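Object Handling and Small Collections
Handout 3: The Mixed Table
Course notes, Akosua Kwofie

Bring this handout to the practical. The copy you left on the bus in July does not count as bringing it.

Last session we dealt with boxes, labels and the sad history of the sticky dot. The subject now is the mixed table, meaning any surface where things that were never meant to meet have ended up together. Most real work starts with one. A donor such as the Rácz family hands over a carton, somebody tips it out to be helpful, and the plush toy is now sharing quarters with the laboratory glass. 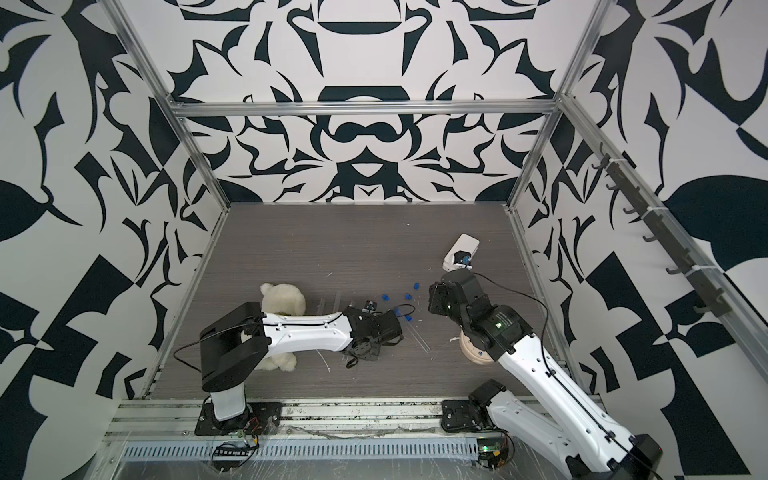

Begin by deciding what kinds of thing you have. You will be tempted to begin with the object you like best. Vivek Singhal, who marks the practical, has read a great many worksheets that devote a full page to a teddy bear and one line to everything else. He is a patient man, but he has limits and they are in the marking scheme.

For a table of this sort, three headings will do:

Soft goods. Plush, felt, ribbon, anything with a pile. Record color and condition of the fur. "Shaggy" and "matted" are acceptable terms. "Well loved" is a theory.

Clear tubes and their caps. Treat a capped tube as one object. A tube without its cap is also one object, and so is a cap without its tube, which will annoy you by the end of the afternoon.

Boxes and remainders. A small white box goes down as a small white box until you have looked inside it. Do not write "box, probably for tubes." Sorin Sârbu's group did so at Hutoston and we had to amend 812 entries.

A word on tubes. They roll. Lay them side by side, open ends the same way, and away from the edge. If caps are still on, leave them on until the entry is written. A blue cap is easy to find against a gray tabletop and a clear tube is not, so look for the cap first and follow it down to the glass or plastic. If you cannot tell glass from plastic by looking, write "clear" and find out later. Do not find out by dropping it. 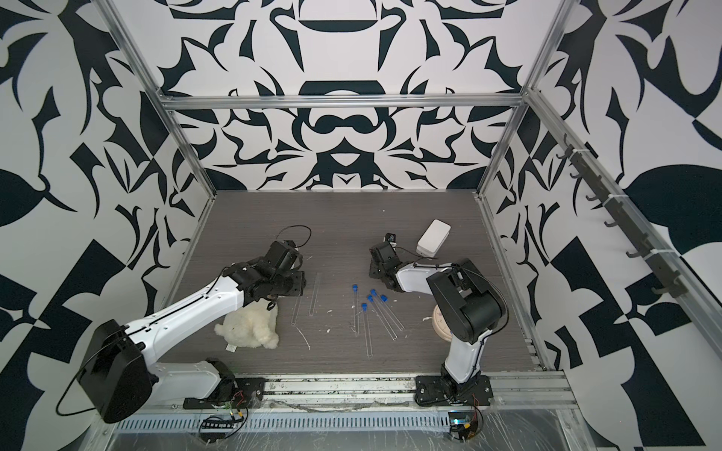
Page last changed: 2021-11-08

Loose tubes without caps get their own row on the sheet. Do not marry them to the nearest spare cap for the sake of tidiness. Judit Deák calls this matchmaking and takes off 2 marks for it.

Soft things and clear things should part company early. Plush sheds. Fibers and crumbs on a work surface will find their way into an open tube with a determination I would like to see in the seminar. Move the toy to its own tray, supporting it from beneath. Never lift by an ear, and never by a collar, however much it resembles a handle. 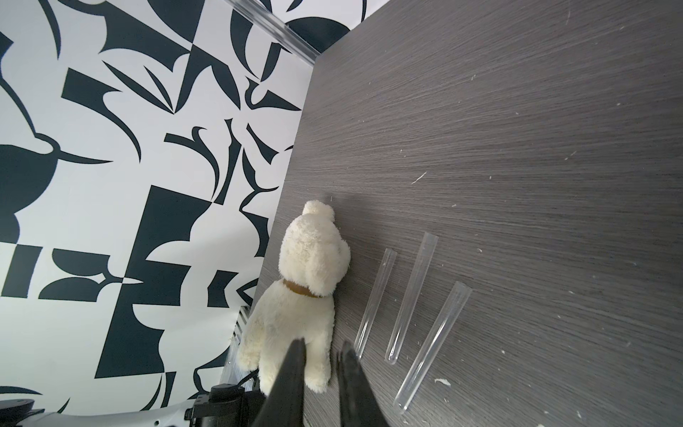
Fig. 3. Bear with tan-brown collar, and three clear test tubes. Note the crumbs and fibers on the tabletop.

Before the next session

Read the Trestura notes on textiles, skipping the section on moths if you are eating.

Write up one mixed table of your own, 700 words at most. A kitchen drawer is fine. Sándor Vass has asked me to say that a photograph of your desk with "see attached" under it was funny the first time.

Trays are in the Turard cupboard. Return them empty.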